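Sat 19 August

Quick one because I have to be out of the house in an hour and if I don't write this down now I never will.

So the timestamp thing. For anyone who missed the last two posts – I've been working on Zurkura, which is the little layer that sits between the cameras and the policy on our two-arm setup. It takes in the wrist streams and the fixed view, lines them up, resamples, hands over one tidy bundle per tick. Boring plumbing. I like boring plumbing. Except since the start of August the bundles were not tidy at all and the arms had this hesitation right before closing on a bottle, like somebody patting their pockets for keys.

First guess was the planner. Spent two evenings in there. Turned the smoothing off, turned it back on, changed the horizon, nothing. Rewrote the part that blends the old action chunk into the new one, which was ugly anyway so fine, no regrets, but the hesitation stayed exactly where it was.

Second guess was the bottle detector (Zou, the small one, not the big one, we gave up on the big one at this rate). See-through orange plastic is just mean. The mask goes soft at the edges, the light comes through the wall, whatever is behind it leaks in and the depth falls apart completely. I figured the grasp point was jumping between frames and the controller was waiting for it to settle. Logged 500 grasp points on replay and plotted them. They jump a bit. Not enough. Dang.

Third guess, the right one, was the clocks. I had been assuming the wrist streams and the fixed view got stamped at the same place in the pipeline. They dont. The wrist ones get stamped when the frame arrives, the fixed one gets stamped after decode, and decode is slow when the machine is busy. So the fixed view was claiming to be newer than it was. Worst gap I found was 111 ms. That's huge when an arm is moving! The policy sees a gripper in one spot from one camera and in a different spot from another and, reasonably, dithers.

What finally gave it away was dumping raw frames out of all the streams and clicking through them next to the joint logs. Old fashioned. Should have been the first thing I did and not the ninth.

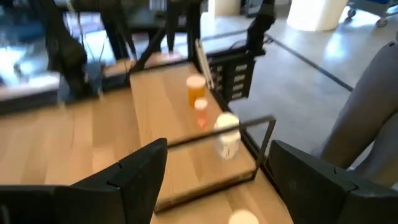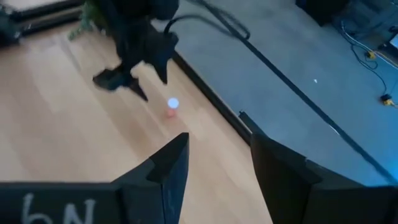
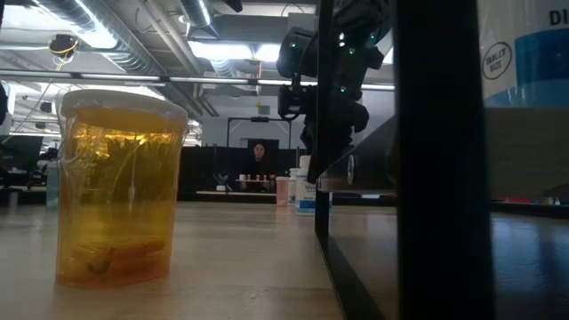 First two are wrist views, last one is the fixed view with the big amber container up front.

Anyway the blur ended up being useful. When the other arm is smeared like it is in the wrist views you know it's moving, so you can go look in the joint log for a stretch where the velocity matches and get a rough idea how far off the stamp is. Wrote a dumb script for it, it lives in tools/ now, it is called smear.py and I'm not renaming it.

The fix itself is small:

Stamp everything on arrival, before decode, no exceptions.
Carry the stamp through as its own field so nothing downstream can helpfully overwrite it (looking at you, Plallberg bridge).
Drop a bundle if the spread between oldest and newest is too wide. Used to just take the latest of each and hope.

The last one scared me because I thought we'd be dropping half of everything. Ran it over 3000 bundles from the old logs and 700 got tossed, which sounds terrible, but nearly all of them were from when the logger was also compressing to disk. Moved compression to after the run. Much better now, and the disk filled up on Thursday, so that's a new problem.

Hesitation is mostly gone. Mostly. There's still a small pause when both arms want the same bit of table, but I think that is the planner doing its job, the keep-out volumes are fatter than they need to be. I padded them back when the arm calibration was bad and never took the padding out. Seperate post.

Things still on the list – the Zou masks on the orange plastic, still bad. White caps are okay, so for now the grasp gets planned off the cap and the body is basically a guess. Works on tall bottles. Short ones, eh. Also Stusska (the replay viewer) crashes if two streams have the same stamp, which never used to happen and now happens constantly, because the stamps are good. Thanks.

If you're running something similar and your arms look shy, go check where your stamps come from before you touch the planner. I'd like my two evenings back.

Ok, out of time. Will put the script up once I take the hardcoded paths out of it.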